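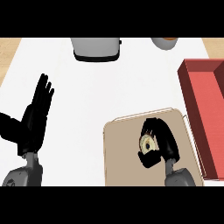

*The bagel task in simulation: right hand over the cutting board, left hand open, toaster at the far edge of the table.*

# Help us find out why our robot drops the bagel

We're looking for 21 people to join a study of grasp failures at the Friesen lab, starting in December. You don't need to know anything about robots. You do need patience, a decent eye, and a willingness to watch the same bagel many, many times!

## What went wrong

Our two-armed controller, Brusus, learned its kitchen tasks in simulation. It got good at them, and last spring we moved it to the real arms in our Trallberg workshop. For a while it was a joy to watch. Then, on a run toward the toaster, the right hand let go early and the arm kept going as if it still held the bagel. It pressed its empty fingers down on the toaster lever hard enough to crack the housing. The toaster was unplugged and the safety cage was shut, so no one was hurt, but the arm should have stopped the moment the grip was lost, and it didn't.

We shut down the real arms that afternoon and went back through the simulated runs. Out of 1,504 of them, 472 had the same fault in some form: the bagel slips or is released, the controller doesn't notice, and the motion carries on. Our automatic checker had passed nearly all of those, as it only looked at where the arm ended up. We now want human eyes on every run, and we want to know how early a person can tell that a grip is going bad.

## What you'll do

- Watch short simulated clips on a lab computer and press a key when you think the grip is failing
- Mark each clip as safe, unsafe, or can't tell
- Work the same task yourself with our hand controllers, and try to recover from a slip we trigger on purpose
- Talk with us afterward about what gave it away

The last part is my favorite. In our pilot, one participant spotted bad grips by watching the wrist and ignoring the fingers entirely, and we've since added a wrist signal to the stop logic (it's still being tested).

All of this happens in simulation. You won't be near a moving arm.

## Who can join

Anyone 18 or older with normal or corrected vision and full use of both hands. People who've worked in kitchens, on packing lines or in machine safety are especially welcome. If you've worked on Brusus or on our simulator, Grolby, please sit this one out.

## Time and pay

Two sessions, two hours each, with a break in the middle. Sessions start at 9:30 a.m. or 2 p.m. You'll get $100 once you've finished both, and half of that if you stop after the first. You can quit at any time.

## How to sign up

Write to Ayman Nasr at the Friesen front desk with "grasp study" in the subject line. Tell us which start time suits you and whether you've used hand controllers before (either answer is fine). We'll reply with a consent form and directions to the lab.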